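Moving my feeds off the old laptop

2026-07-26

So the weekend project was meant to take an hour and it ate most of Saturday and a good bit of this morning too. I've been reading my news through a desktop widget called Belville since I got my first Mac, and I finally had to admit that it's not coming with me to the new one. It opens, it shows its little grey panel, and then it sits there with the spinner going round until you give up and close it. I tried the usual things (delete the preferences, reinstall, swear at it) and none of them made a blind bit of difference.

For anyone who never used it, Belville was about as simple as a feed reader can get. You gave it an address, it gave you a list of headlines, and if you clicked one it opened in your browser. There was no syncing and no account, and it never tried to suggest anything to me. I had it pinned to the right of my screen for years and I'm a bit sad about it, to be fair.

Anyway! The first job was getting my subscriptions out. The export option is hidden under the Widget menu, not the File menu where any sane person would look, and it only appears if you hold down the Option key. I'd forgotten that completely and found it in an old forum thread I must have read back when I first set it up. The file it spat out had 1,139 feeds in it, which gave me a bit of a shock. I must have been clicking "add" on every blog I ever landed on.

Then came picking something new. I looked at two. Koltell is the one everybody seems to like, and I can see why, it's very pretty and the text is lovely to read. But it wants an account before it'll show you a single headline, and it puts a big picture next to every story whether the story needs one or not. I like a plain list. I had it on for the whole of Saturday afternoon and kept scrolling past enormous photos of people's lunches to get to the next thing.

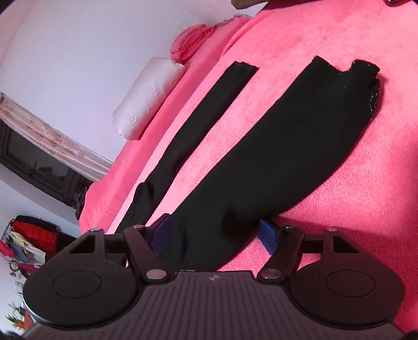

Did you try turning off the thumbnails, asked Plorkthorpe in the comments on my last post, because there's a setting for it under Reading and it made Koltell bearable for me, although I still couldn't get it to remember which folders I'd closed.

I hadn't spotted that, so thank you, and yes, it does help a lot. The folders thing is still there in the current version though. Every time I quit and open it again, all 8 of my folders are flung wide open and I'm back to scrolling for ages. It's a small moan, but I open this thing a dozen times a day and small moans add up.

The other one was De Smet, which looks like it was designed by somebody who'd been told about colours but never seen any. Grey window, grey sidebar, slightly different grey for the unread items. I love it. It reads the feeds straight from your own machine, it doesn't ask who you are, and it has a tiny floating window you can park in the corner, so I've basically got my old widget back (only this one loads).

The import wasn't perfect. Out of that giant list it took 1,078 and quietly dropped the rest, with no message to say which ones had gone. I went through the gaps for a while with the two lists side by side and most of them were dead sites anyway, or addresses that had my old login stuck in the middle of them. Only 4 were ones I still wanted and I typed those in by hand. If you're doing the same, keep a copy of your export file somewhere safe before you let any app near it.

A few settings I changed straight away, mostly so I can find them again next time. Refresh is set to every half hour, as the default of five minutes made the fan come on. The "mark as read when scrolling" box is off. Dock badge off too, I don't need a red number shouting at me over breakfast. The font goes up one size from the standard, and the floating window is set to stay on top only when I'm on the desktop, otherwise it sits over whatever I'm typing.

Still to sort out: the keyboard shortcuts. In Belville the space bar jumped to the next unread item and my thumb just does that now without asking me. In De Smet it scrolls the page down instead, and I can't find anywhere to change it. If anyone knows, leave me a comment, and if there's some hidden menu you have to hold a key down for, I'm ready this time.

Filed under: Mac, feeds, old software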